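3.2 Sky records and cloud classes

The sky records used in this section come from two stations, one on the shore at Parkitberg and one on the dry plateau above Prombridge. The stations were chosen for the contrast in their air. Parkitberg lies under moist onshore wind for most of the year, and low cloud is common there from early morning. Prombridge stands 388 meters above sea level, behind a ridge that takes much of the rain before it can reach the town.

Observers at both stations noted the type of cloud, the share of the sky it covered and the height of its base. The combined record holds 3310 entries. Entries made in fog were kept, but they were placed in a class of their own, as the height of the base could not be judged. Where an observer had listed more than one layer, the lowest layer was used.
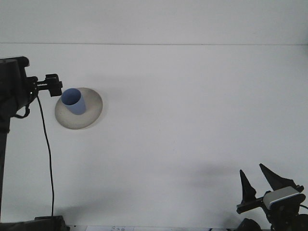
Cloud types were then grouped into broad classes: layered, heaped and thin high cloud. Heaped cloud with a spreading top gave the most trouble. The station handbook at Parkitberg places it with layered cloud once the tops have joined, while the Prombridge handbook keeps it with heaped cloud until the bases have gone. We followed the Prombridge rule for both stations and changed the older Parkitberg entries to match.

3.3 Differences between the coast and the plateau

Layered cloud was the leading class at Parkitberg in every season. At Prombridge it led only in winter, and thin high cloud took its place from March onward. Summer heaps over the plateau had high bases and often trailed streaks of rain that dried out before reaching the ground — a pattern well known to local farmers and recorded in the remarks column more often than any other.

Figure 2. 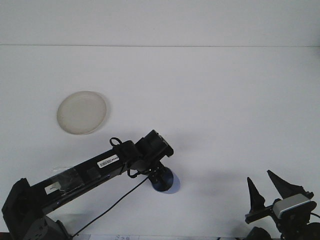 Hinds Department of Weather and Climate Studies

The two stations agreed most closely on days when a broad front crossed the region. On such days, the plateau reported the same class as the coast, though with a higher base. In 22 cases the classes differed even under a front, and all of these fell in the hours after sunrise, when valley fog near Prombridge was lifting into a low, broken layer. These cases remain in the record and are marked in the Zistarell archive, where the full set of entries is held.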